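Drastero Project: Progress Report, Second Period
Prepared for the program office, Vaststead Manufacturing Fund

Summary

This report covers the work on surface finish and chatter in deep-hole reaming, from the end of the first period through September. The test stand at Vaststead is running, the first set of cutting trials is complete, and the dynamic model has been compared with measured data for the short tool. The long tool is behind schedule. We are asking to move part of the travel budget to tooling, as explained at the end.

Test stand

The stand was moved in the spring from the temporary bay to the machine hall. It was leveled and the spindle was checked for runout before any cutting was done. Runout at the nose was within the limit given in the work plan. Runout at the end of the long extension was not, and we traced most of it to a worn taper in the adapter. The adapter has been reground and refitted. Readings after the regrind are acceptable at low spindle speed but still drift as the spindle warms up, so we now run the spindle for 20 minutes before taking data.

Coolant supply was the other problem. The original pump could not hold steady pressure through the small-bore reamers, and chips packed in the flutes. A second pump was installed in parallel. This fixed the pressure drop and added some vibration at the pump frequency, which shows in the accelerometer records. We filter it out for now. The pumps will go on a separate base before the next round of trials.

Cutting trials

We completed 156 holes in steel blanks with the short tool, covering the feeds and speeds listed in the work plan. Each hole was measured for roundness and roughness at the entry, the middle and the exit. Entry roundness was poor at the highest feed, and the usual lobed pattern appeared in most of those holes. At the middle and exit the results were within tolerance for all but the highest spindle speed.
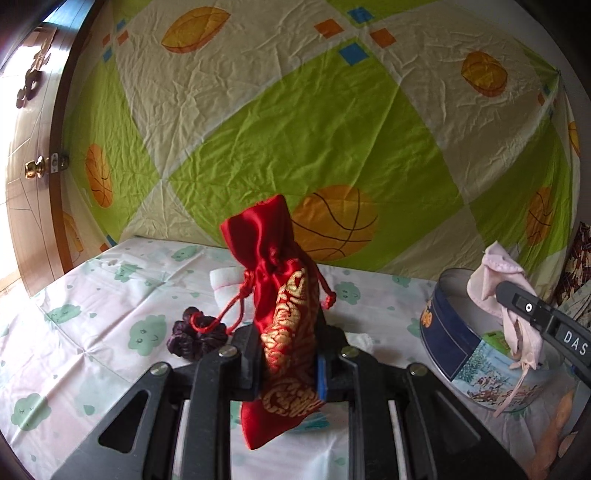
The long tool trials were planned for the same period. Only a few setup holes have been cut, and we do not consider them usable. The guide pads supplied by Flidavholm arrived late and were oversize. They were returned and the corrected set is now on hand. We expect to begin cutting as soon as the pump base is finished.

Model

The vibration model treats the tool as a stepped beam with the guide pads as spring and damper supports. For the short tool, the first bending frequency from the model is nearly 200 Hz. The hammer test gave a lower value, and the gap closes when the joint at the adapter is given its own stiffness instead of being treated as rigid. That change has been made in the Khổng code and will be kept for the long tool.

Damping is less settled. The values that fit the hammer test are too low to match the cutting records. We think the coolant between the pads and the bore wall accounts for most of the difference, but we do not have a direct measurement yet. A dry test in a pre-bored sleeve is planned to separate the two effects.

Schedule and budget

The short tool tasks are closed. The long tool tasks are 2 months late, and the dry sleeve test will run alongside them. Spending on labor is close to plan. Tooling is over plan due to the adapter regrind and the second pump, while travel is well under. We request approval to transfer the unused travel money to tooling. The final report date does not change.

Open items

Pump base: drawings done, parts on order.
Long tool pads: received, to be measured before fitting.
Dry sleeve: material in stock, machining not started.
Measurement records for the short tool: to be sent to the program office with the next invoice.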